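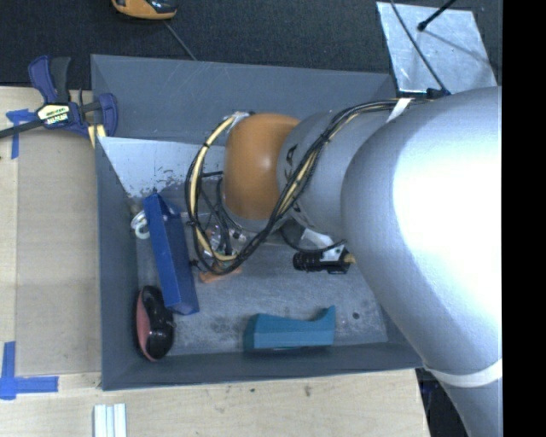 Fig. 3. Gray bin on the wood tabletop, sloping walls, a few things on the floor of it.

Posted 8 March 2019 by Talukder
Filed under: Guides > Workbench & Storage
14 comments | 67 shares

Part 3: Setting up the sorting bin

I went through two other bins before I settled on a plain open one, so I've got opinions (sorry!). You'll need the bin, a damp rag, and whatever pile of small stuff you want sorted.

1. Clear a flat patch of table and put the bin down with the long side facing you. Leave around 6 inches of table in front for your wrists.

2. Wipe the floor and walls. Scuffs and scratches are fine — mine has plenty — but grit isn't.

3. Run a finger along any worn or chipped edges. If something flakes off, sand it lightly and wipe again.

CAUTION: Don't sand over parts you've already put in. I did that in July and was picking dust out of everything for days.

4. Tip in one small batch and spread it out flat. Flat pieces like to hide under other things, so slide them into the open first.

5. Pull out the biggest items, then work back to front.

NOTE: If you bought the Dundlow tray from Part 2, it goes to the left of the bin. The Alo one is deeper and I like it better on the right.

Next: Part 4, Labeling the trays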